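Sun 3 June

So the kitchen table is finished, or finished enough that I've stopped walking past it with a tin of paint in my hand.

If you've been reading since January you'll know the table came from the back of my aunt's garage in Clondton and it was orange. That shiny pine orange that everyone's mum had, with a layer of varnish so thick you could have skated on it. I paid nothing for it except the van hire, which was 40 quid, plus a sandwich for Precious Aquino, who did the lifting at the heavy end and reminded me of it all the way home.

I'd read a lot of posts about painting tables before I started and they all made it sound like a Saturday job. Mine took almost 37 days, if you count the fortnight where it stood on its side in the hall and we ate off our knees. The sanding was the worst bit. I did the top by hand to begin with (don't!) and then borrowed a sander, and the dust got into everything, including a butter dish with a lid on it. I still don't understand that.

Then the white. I was after a plain white, a bit soft, no blue in it, and you would not believe how many of them go blue once they're indoors. I tried one called Belmonte that looked lovely in the shop and like skimmed milk at home. The one I went with is Mivari, in the eggshell. It needed 3 coats on the top and two on the legs, with a very light rub down in between, and I used a little foam roller because brush marks drive me up the wall. It smells a bit for the first couple of days so have a window open.

The thing I didn't think about at all was what happens when you put a hot plate on a white table. Or a cup of tea. Or a child with a felt tip. I lasted one breakfast before I started following people about with a cloth, and Precious said I'd turned into her nan, so I went looking for mats.

I wanted something big and flat that would take up proper space in the middle, in a brown that wasn't too chocolatey. I had my eye on a woven one for ages but crumbs go straight down the gaps in those and then you're shaking it out of the back door in your dressing gown.
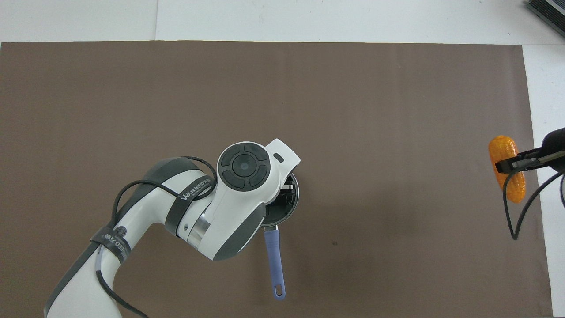
Brown mat on the white, and I do like the two together.

Anyway, back to the paint, because my sister has asked me for the list and I may as well put it where I can find it again. Sugar soap first, and rinse it off properly. Coarse paper, then medium, then fine. A stain-blocking primer if your wood is pine — the knots will come through otherwise, and they'll wait until you've put the last coat on to do it. Then your colour. I left mine a good week before anything heavy went on it and I'd leave it longer next time.

The chairs are another story. I ordered four from Futar in the sale, 218 pounds with delivery, and two of them turned up with the wrong legs. They've been nice about it on the phone but I've been told "early next week" twice now, so for the time being it's two chairs, the piano stool and the step thing from the bathroom. My brother-in-law got the step on Sunday and his chin was practically in the gravy.

I've got about a third of the tin left and I'm looking at the bookcase. Has anyone done one without taking all the shelves out? Mine are glued in, I think, and I'm not starting that fight unless I have to. Tell me in the comments if you've managed it, and what you used to get into the corners.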